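Jandthorpe Open Day Recordings

A small set of robot arm recordings made during the open day at the Jandthorpe workshop on October 13, 2019. We had the arm running at the front bench all afternoon, and visitors could stand at the rail of the next room and watch it handle white blocks on a black table. It was a great day, and we wanted the recordings to be easy for people to get at, so here they are!

What is in the set

There are 317 runs in total. Each run has its own folder, and each folder holds the pictures from the wrist camera, the pictures from the fixed cameras, and a plain text log of the joint positions. The log is written once per picture, so line 11 of the log goes with picture 11 in the folder. The full download is 1,614 files, packed into one archive per session.

Most of the runs are short. The arm moves over to the blocks, opens its fingers, and tries for a piece. Some runs end with a piece in the gripper, some end with a bump and a retreat, and we kept both kinds. If you only want the clean ones, filter on the "result" column in runs.csv.

The table

The tabletop is black with a green backdrop behind it. Most of the blocks carry square black-and-white markers, and there is a flat sheet with four more markers lying toward the back. The sheet is your friend when you line up views, so start there. A low white barrier runs along the front.

The wrist camera gets wonderfully close to things. At that range a plain white part is nearly all curves and shadow, and it takes some practice to work out which side of it you are on. Several visitors loved this view best and asked to watch it on the big screen.

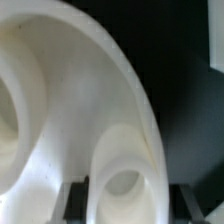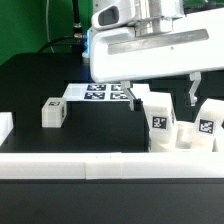
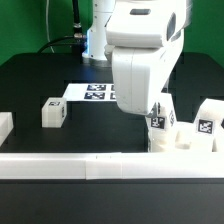
Open day recordings, Jandthorpe: wrist camera first, then two fixed-camera views of the table.

Getting started

Unpack the archives into one folder and leave the names alone. The reader script, trevor.py, looks for runs.csv at the top level and goes from there. Trevor is the name of our little viewer, and it will play any run with the wrist and table pictures side by side. Type the run number and press enter. The space bar pauses.

If you would like a quick taste before the full download, grab the starter pack from the Jirnwood mirror. It holds 11 runs and opens in the same viewer.

Known problems

The clock on the wrist camera ran a little behind the others. Trevor corrects for it, but your own code will need the offset listed in runs.csv.

Moving parts of the arm can come out slightly blurred in the fixed views.

Run 200 has no joint log. The pictures are fine.

Marker numbers are not written out for pieces that sit partly behind another piece or behind the barrier.

Use and credit

Free for teaching and research. Please credit "Jandthorpe Open Day Recordings" and link back to this page. The Barnavari summer class has already used the set for a block-finding exercise, and we had such fun reading what they came up with. If you make something with it, write to us through the contact form!

The next open day is planned for April.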